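Search this book Search Go
Print | E-mail this chapter
Reading time: 8 min

Chapter 6
Looking After a Laundry Cell

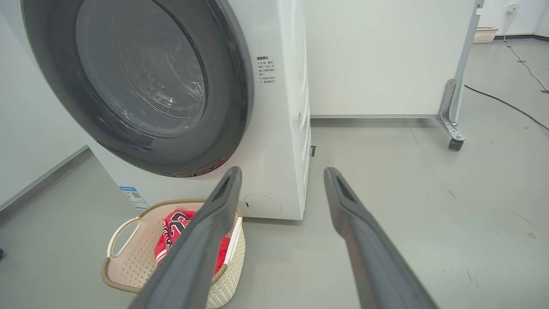

Chapter 5 ended with the Fenden cell installed and passed for work. From that point the cell belongs to whoever maintains it, and most of the job is small and repetitive. A two-finger gripper that handles cloth all day picks up lint. Its fingertips wear. The washer gets nudged, and a position taught in January no longer matches the door in front of the arm.

Nikola Jasińska wrote the first service plan for the Fenden cell, and this chapter follows it closely. Her plan divides the work into three parts: the gripper, the camera near the wrist, and the fixed points in the room (washer, basket and divider). Each part has its own page in the log. We will take them in that order.

6.1 Before you start

Stop the arm with the gripper open and clear of the washer door. Lock out the power at the cabinet and try the start button once to confirm that nothing moves. Write your name and the time in the log. If the washer is in the middle of a cycle, let it finish – some doors stay locked for a while afterward, and forcing one will cost you a latch.

6.2 The gripper fingers

Wipe both fingers with a dry, lint-free cloth. Clean out the grooves near the tips with a soft brush. Thread and lint pack into a groove and change how the fingers close on thin fabric, so a gripper that holds a towel well may still drop a sock.

Check the fingers for play by pressing each one sideways by hand. The Fenden plan calls for this check every 50 operating hours and for new fingertips every 36 days, worn or not. Replace both tips together. After any replacement, run the open and close cycle 60 times with no load before sending the arm back to the basket.

6.3 The camera

A camera mounted close to the gripper sees what the fingers see, and it gets dirty just as fast. Clean the lens after the fingers, never before. Then check the mounting screws.

Key terms: lockout, play, fixed point, taught position

Continued on page 157

Print | E-mail this chapter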